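This site uses cookies to give you a better visit. By continuing to browse you accept our cookie policy. Accept | Settings

Home & Interiors > Company News > Furniture

Norateo presents Hindlow, a built-in shelving unit for rooms where the table must stay close

Sawatzky, 06/11/2018 - Norateo, the maker of storage furniture for homes and small shops, announces today that its new shelving unit Hindlow is available for order. The unit was shown to a small group of customers in May, and after their remarks the company has changed the height of the lower shelf and the way the doors close.

Hindlow is intended for people who have one room for many things. It is fixed to the wall and has both open cubbies and closed cabinets, so that a customer can decide which objects to show and which ones to keep behind a door. A table can be placed directly against it. The wide lower shelf then stays above the tabletop, and a person who sits at the table can reach it without standing up.

The unit is offered in 3 widths, the largest being 2550 mm. All widths are delivered in white. The cabinet doors can be ordered plain or with frosted glass, and the company gives a guarantee of 10 years on the hinges and the shelf supports. Assembly is made by fitters from the workshop of Daler, which also takes the measurements in the home before the order is confirmed.

"We have asked our customers what they put on their shelves, and very often the answer was flowers, boxes and papers," says Noémie Perron, who is responsible for the Hindlow range. "For this reason we did not want many small compartments of the same size. A tall bouquet needs its place, and a box needs another one."

Norateo recommends to leave at least one large compartment free during the first weeks, and to fill it only when the daily use of the room is known. For the table in front, a small vase is enough. Artificial flowers are suitable for the top shelves, which are more difficult to reach for watering.
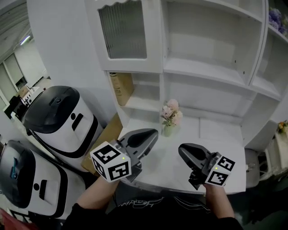 Francine Desjardins would have liked a door on the lower shelf too, she told the company after the showing in May, but she has kept the open one and now puts there the things she needs every day. She also asked for a deeper cubby for cardboard boxes, and this wish is being studied for next year.

Hindlow can be seen by appointment at the Norateo showroom in Sawatzky, where 103 samples of handles and glass are also on display. Orders are accepted in the showroom and by telephone. Delivery and fitting are included in the price for all addresses in Sawatzky.

Subscribe to our newsletter and receive company news once a month. You can unsubscribe at any time.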